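The Hands Behind the Machine Deserve a Job Title
Opinion, 5/11/22

When Nurneo said it would automate the packing line at its Maldonado plant, most of the talk on the floor was about who would be let go. I worked there for nine years, the last four as a shift lead, and I had the same worry. What I didn't expect was that the first change would be a new kind of work, and that the company wouldn't know what to call it.

The machines that put assorted goods into trays learn from people. Someone takes a gripper in each hand, or shares the table with a coworker, and moves small items into a tray over and over while the cameras on the grippers record it. Wrapped candy is a common thing to practice on. The pieces are light and slippery and no two wrappers fold the same way.

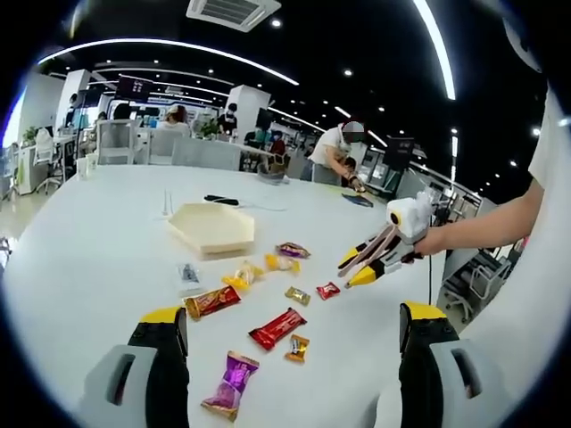

A packer knows things about this that don't show up in a manual. You pinch a twisted wrapper at the twist or across the belly depending on how full it is. You leave the piece that is wedged under another one until its neighbor is gone. When Nurneo moved 36 of us over to recording work for Nultia, the firm that supplies the software, that knowledge went into the files along with our arm movements. We were paid the same hourly rate as before.

I think that was wrong, and I say so as someone in favor of the machines. Packing by hand wrecks wrists. I have had both of mine in braces. If a robot can take over the worst of it, good.

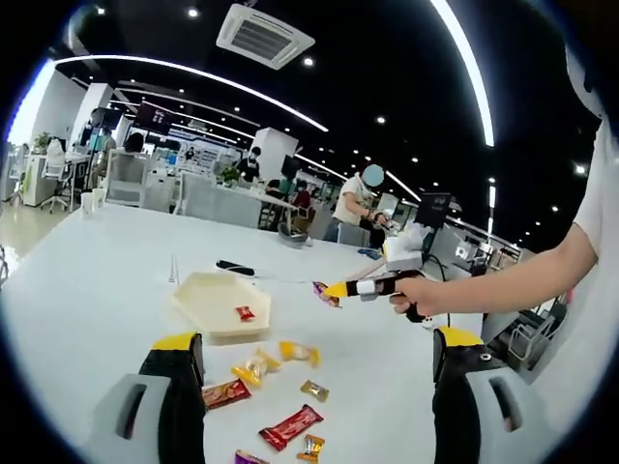
A hand-held gripper with a small candy in its yellow-tipped jaw.

But recording isn't packing. It's slower, and it asks for a steadier kind of attention. On the line you can let your mind go and your hands will manage. With a gripper you have to think about each reach, and a sloppy one may have to be thrown out. People went home tired in a way they weren't used to. Some liked it better anyway. It was quieter, and they could sit down with an engineer and be asked what they thought. 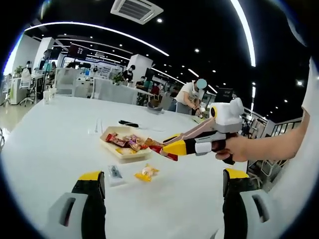 Fadach, our competitor across the river, handled it differently. It wrote up a separate job grade for recording, with its own pay and a limit of 90 minutes at a stretch. Workers who finish a season of it can apply to run the robot cells. I don't know if that will hold up when the recording is done, and neither do they. It's on paper, though, and people can point to it.

Nurneo's contract comes up again in November. I would ask for a job title first, then a rate to go with it, then first call on the jobs that come with the new line.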